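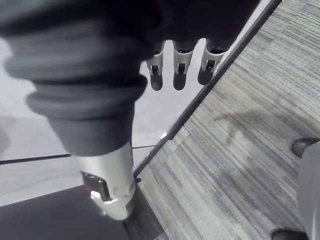 Stendex Children's Books
Progress report to the Gunetti Fund: translated picture books, second period

1. Summary
The grant supports the translation and publication of two picture books for readers aged four to seven, together with reading sessions in Iltdale. The first title, The Manninen Family Goes to Bed, is complete in draft and has passed to the copy-editor. The second is at the sample stage. Spending is within the agreed budget.

2. Translation
Raimo Tuominen delivered the full draft in July, as set out in the schedule. The text is short, but its rhymes required more revision than had been allowed for, and 20 additional hours of editorial time were charged to the contingency line. The refrain has now been settled. The title of the second book remains under discussion with the original publisher.

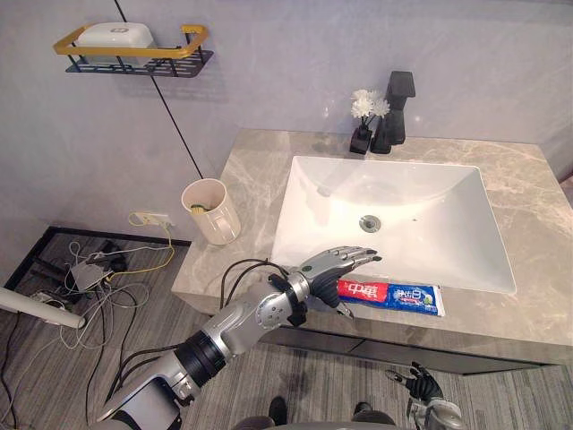 The glossary at the back of the first book has been revised following comments from teachers. It originally listed words from the story alone, several of which young readers would seldom meet elsewhere. The new version gives more space to household words, grouped by room. For the bathroom pages the editor has asked for things a child can name at once and then describe by colour, such as a toothpaste tube in red, blue and white lying in front of the sink. Verbs will follow in a separate list.

3. Reading sessions
Sessions have been held at Iltdale Library and in two primary schools. Attendance at the library was around 35 children, and the schools have asked to continue next term. One session was moved to a later date – the hall was needed as a polling station – at no cost to the grant.

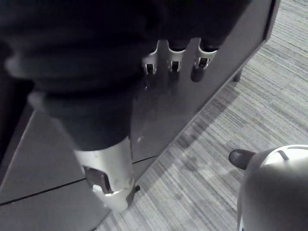
Silver section, with grey panel behind.

4. Next period
Page proofs of the first title are expected from the printer before the end of the next quarter. The Fund is asked to confirm the wording of its acknowledgement on the imprint page, and to approve the transfer of the unspent travel allowance to illustration fees for the second book.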